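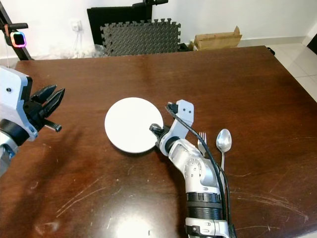 By Felista Kombo, Stitum press desk | Flesbridge, June | For immediate release

FLESBRIDGE - Stitum today put out its good practice rules for two-armed robots that handle tableware. Free to download, free to copy. Comments open until the end of June.

The rules run to 14 pages. Short on purpose. They cover plates, bowls, cups and cutlery on an ordinary table, in an ordinary room, no cage and no conveyor.

Main points:

Start position. Both arms visible to the operator before anything moves. Fingers open.

Contact. Rim first for plates and bowls. Low force until the grip is confirmed, then lift. No dragging a plate across the table to get a better angle.

Two arms, one plate. One arm works, the other holds back at a set distance. Handover only at a stop.

Cables. Enough slack at the wrist for the full turn, checked by hand at the start of every session. Most of the stops logged during drafting came down to this, so it gets its own page.

Stop rule. Anyone in the room can call it. No questions asked untill the arms are still.

The draft was checked against 3445 logged runs at the Sestside test rooms. Of those, 154 ended in a stop. Each stop is listed in the annex with the cause and what the operator did next. Slips are in there too, and the chips.

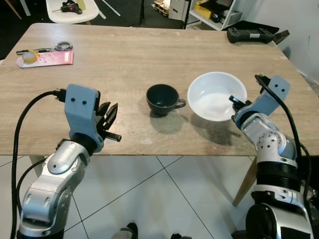 Cups get a seperate section. A handle changes the approach, and the Pawłowska working group wanted the direction of the handle written into the log for every run. That went in. A proposal to set one speed limit for all items did not, and will be looked at again in version 2.

"People kept asking us how close is too close," Kombo said. "Now there's a number on the page. Argue with it, please, that's what the comment period is for."

The rules are voluntary. They don't replace local safety law or the maker's manual, and labs that already use a stricter limit should keep it.

Printed copies from the Flesbridge office, 9 a.m. to 4 p.m. Comments in writing, page number in the subject line please. Press questions to Felista Kombo, Stitum press desk.

ENDS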